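About Whitlock Fruit

Growers and packers of eating apples, and occasional sellers of the ones the starlings have been at.

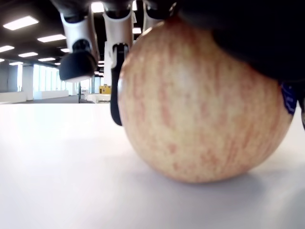 So what do you do all year, when apples only come in autumn?

We prune, mend, sort and sell what went into the cold store, and by February we are down to the late keepers and have strong opinions about all of them.

Whitlock began when Inger Arnardóttir bought eleven acres of neglected orchard and a shed with most of a roof. She had meant to keep bees. The bees left, the trees stayed, and Cletus Szabo turned up to help with one harvest and has yet to be given a leaving date.

There are now 2,665 trees. A few are older than the road. One, by the bottom gate, has never produced an apple worth eating, but it is a very handsome tree and Cletus won't hear of the saw.

Apples are graded on the table in the packing room, a job that is mostly turning fruit over and frowning. Bruised ones go for juice. Oddly shaped ones go in the Clondia box, our cheapest, named after the first pony to get through the fence and help herself. The flavour is the same and they don't roll off the worktop so easily.

Eirini Koutsoukos looks after orders and replies to letters, including the long ones about russets. We deliver to 218 households and 2 schools, one of which sends the cores back for our compost.

The farm shop opens when the sign is out. If the sign has blown over, try the door anyway.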